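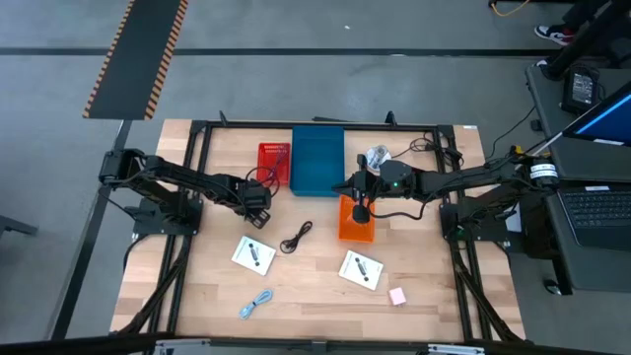 Elvia Cuautle thinks I should stop fussing with fingertips and look at my wrist cameras first, and since she has talked me out of two bad purchases already I figured I'd better ask the wider crowd before I spend anything. So hello everybody, and thank you in advance for your patience, because this one runs a bit long!

I have a two-arm tabletop setup and I'm sorting small household odds and ends into plastic bins. Cables, chargers, little booklets, a cube, that sort of thing. I've been comparing two sets of fingers. The first is the Plarneck set, which is stiff and narrow. The second is the Greltano set, wider, with a softer face on it. I ran 242 picks with each over a couple of weeks in December, same items, same bins, same controller settings (as far as I could manage, I did bump the closing speed once and had to start a batch over).

The Greltano pads did better on nearly everything, and I was all ready to declare a winner, but flat paper is terrible with both. The booklets slide, or a corner curls up and then slips out. Cables are hit or miss. Chargers are easy as long as the arm takes them by the sides.
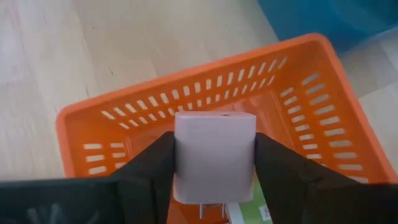
Where I get stuck is at the letting-go end. With the wide pads there isn't much room left between the fingers and the wall of the bin, and I get a nudge on the rim maybe one time in 20. The narrow ones clear it every time but they drop more along the way. Should I be mixing them, narrow on one arm and wide on the other? Or buy the Jirken adjustable ones and be done with it? They want 1,475 for the pair, and that's a good deal more than I'd like to spend on fingers.

Cirilo Rosales

I've gone down this same road, Cirilo, so let me save you a little money if I can. Please don't buy the adjustable ones yet. A friend lent me hers for a month and they are lovely, very smooth, but they're heavier than you'd guess and my arms sagged noticeably at full reach. I had to redo my calibration going on and again coming off.

Mixing is perfectly fine! I've done it for ages. Put the wide pads on whichever arm does the chargers and boxes and leave the narrow ones for cables. Just remember to save a separate controller profile for each side, with its own closing force, or you will load the wrong one some evening and squash something.

For the booklets, try sliding one to the table edge and taking it from there with one finger under and one over. It's slow and it needs a clear edge, but I went from hopeless to pretty decent. And for the rim bumps, raise your release point by 5 millimeters before you change any hardware. Mine were nearly all cured by that. If the item bounces, come back down a hair.

Elvia does have a point about the wrist view, by the way. If the fingers hide the wall of the bin on the way in, you're placing half blind, and wide fingers hide more of it.

zavala_bench

Get suction for the paper. Fingers are the wrong tool.

mtorque

Last updated: December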